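Wanden 2 brings new pose tracking for handheld gripper recordings

Version 2 of Wanden, the tracking and replay software used by the Lanmont group, went out to all sites on Monday, December 6, 2021. Most of the work since the last release went into one part of the program: turning recordings made with hand-held grippers into paths a robot arm can follow.

In the old version, each gripper's position was worked out one video frame at a time. If a marker cube was in clear view, the result was good. If an arm or an object covered part of the cube, the position could jump by several inches and then jump back. Those jumps ended up in the training data unless a person went through the recording and cut them by hand.

The new tracker looks at a short window of frames together. It still reads the square patterns on the cube faces, but it also checks each new position against the motion just before it. When only one face is visible, there are often two possible answers for which way the cube is tilted. The old code picked the one with the smaller error. The new code keeps both open until the next frames settle the matter.

The two grippers are now solved in the same pass. This mainly helps when the hands work close together and the cubes overlap in the camera view. Each cube has its own set of pattern numbers, and the software will refuse to start a session if both grippers report the same set. Several sites asked for this check after left and right were swapped during setup.

The Dallarach office tested the release through November on 2000 tabletop recordings. Out of that set, 7 still had to be thrown out for bad tracking. Most of those had strong glare on the cube faces, and the new code does nothing about glare. Sites with large windows should keep using blinds.

Table sessions use everyday items in mixed shapes and sizes. Flat objects are harder for the planner than bottles or boxes, as the fingertips have to come down very close to the table. Rothe, the planning module, now takes the table height from the calibration file and keeps the planned path above it. Before this, the height was a fixed number in the settings, and it was easy to forget when a table was changed.

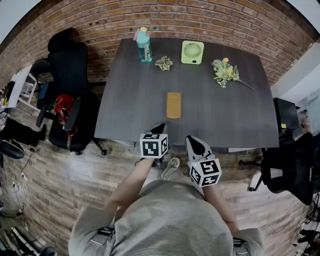 Both grippers at the front of the table, each with its marker cube. The flat yellow object is closest to the fingers.

The replay viewer has also changed. It draws both gripper paths over the video and colors each section by how sure the tracker was. Clicking on a weak section opens the frames on either side of it. Notes can be added there and are saved with the recording.

Old recordings will open in the new version, but they keep their old tracking until they are run again. To do this, select the folder and choose Retrack from the Tools menu. The job can be left overnight on a normal workstation. The original files are kept, so plan for extra disk space.

Two known problems remain. The viewer can lose its window layout when a second screen is unplugged, and exports fail if the folder name contains a comma. Fixes for both are planned for the next update. Calibration files from earlier versions can't be used, and each site will need to make a new one before recording again. The setup guide on the Wanden page has the steps.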